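4. Setting up scheduled deployments

Read section 3 first. If you skipped it because it looked long, it is still there and it is still long.

Flilik can push a build to your test and live servers at a set hour, so that a person needn't be awake for it. You will need an account with release rights, the address of your Skelanen build store, and a live server you are allowed to break.

4.1 Connecting the build store

1. Open Settings, then Sources, then Add source.
2. Paste in the Skelanen address, including the slash at the end. Flilik will not add the slash for you. It will wait until you have filled in the whole form and then complain.
3. Enter the access key. Keys copied out of an email tend to bring a space along with them, so check both ends.
4. Press Test. A green tick means the store answered. It does not mean the store has anything in it.

Note: the first sync reads every build in the store. Our own test store held 2,378 of them, most called "final". Go and make lunch.

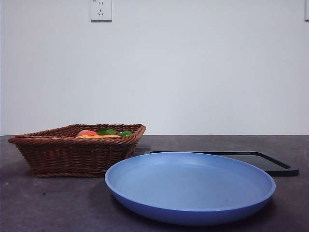
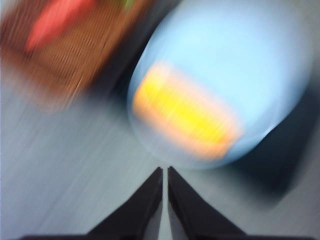 Kaewkla adds that the first sync goes much faster if you archive old builds beforehand, and that anything older than March can usually go without a fuss. If you do archive first, press Refresh on the Sources page before carrying on, or Flilik will list builds it can no longer fetch.

4.2 Creating a schedule

1. Go to Releases and choose New schedule.
2. Pick a target. Start with the test server. The live one is listed first, in the same typeface, and we have asked for this to be changed.
3. Set the time. Flilik uses the server's clock, which may be in a different country from yours.
4. Under Approvals, enter how many people must say yes. The default is 2. Setting it to zero is possible and will be recorded against your name.
5. Save. The schedule stays switched off until you move the slider on the right.

CAUTION: Saving a schedule with a time already past does not produce an error. The release starts at once.

4.3 Rolling back

Each server keeps its last 20 releases. To return to an earlier one:

1. Open the server's page and choose History.
2. Select the release you want and press Restore.
3. Type the server's name in the box. Capital letters count.
4. Wait for the status to read Restored. "Restoring" can sit there for several minutes while old files are cleared. Pressing the button again puts a second restore in the queue, and it will run.

CAUTION: A rollback restores files only. Changes made to the database stay exactly as the bad release left them — see section 6 before promising anything to anyone.

4.4 Logs

The log page shows the latest 1,000 lines. Older lines are kept on the server as plain text and can be downloaded from the same page, under the arrow that looks like an upload arrow.

If a scheduled release fails without leaving a log, check that the schedule was switched on. If it was, send the schedule number and the server name to Flillance support through the Help menu. Screenshots of the error are welcome. Please include the part with the error in it.

Section last revised 2022-07-16.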